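Can a machine make the tea yet?

By Natalia Hinojosa

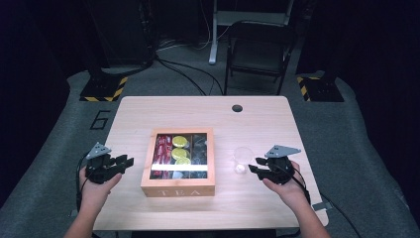
Every few weeks a reader writes to me with the same question, and it is usually a short one: when can I buy a robot that does the kitchen? I have promised to answer in this newsletter, and I will try to do it without selling anything.

My answer for today is that you cannot, or not in a way that would please you. What you can buy is a machine that does one thing in one place. At the Manzano packing plant, where I spent two days in March, an arm puts 20 jars into a carton and then waits for the next carton. It does this very well. When a jar arrives lying on its side, the arm stops and a light comes on, and a person walks over and puts the jar upright. The shift leader told me she likes the arm, but she would not leave it alone during lunch.

A kitchen is much less polite than a packing line. Take the small job of preparing tea for a guest. You have a wooden box with a glass lid, with the packets inside in their compartments, and a clear glass cup next to it. For a person this is nothing. For a machine, glass is one of the worst materials in the house. The lid reflects the lamp, and a white stripe of light can cover the very thing the camera should find. A clear cup on a wooden table almost disappears. Then the fingers must open a lid without pushing the whole box away, and take one packet and not two, from a row where they stand close together.

One way of teaching such a job is to let people do it first, holding grippers in their own hands, so that the movement is already made with fingers like the ones the machine will have. I find this a sensible idea. A person who works with two stiff fingers on each side very soon understands what the robot is missing. I tried it myself on a sugar bowl, and I was slow and a little ashamed.

The team at Ornell, who make software for household arms, let me see one of their test reports. They ran a tea task 200 times on a table they knew well, and the arm finished 122 of them with no help. On a different table, with a different cup, they stopped the test early and did not want to give me a number. I respect this more than a nice video. Most failures, they said, were with the lid — it opened halfway and fell back.

Readers also asked about the Zodel, which is advertised for "light kitchen duties". I have seen it wipe a flat counter and carry a plastic bowl. I have not seen it open anything. If your counter is flat and your bowls are plastic, you may be happy with it, but I would ask for a visit at home before paying.

On the shop floor I am more hopeful. The workshop in Himilbridge that repairs crates now gives the sorting of its screws to a machine at night, 380 trays in a week, and the morning people check them with their coffee. They still make the coffee by hand.

Please continue to send your questions. In the next issue I will write about folding towels, and why the corners are so hard to find.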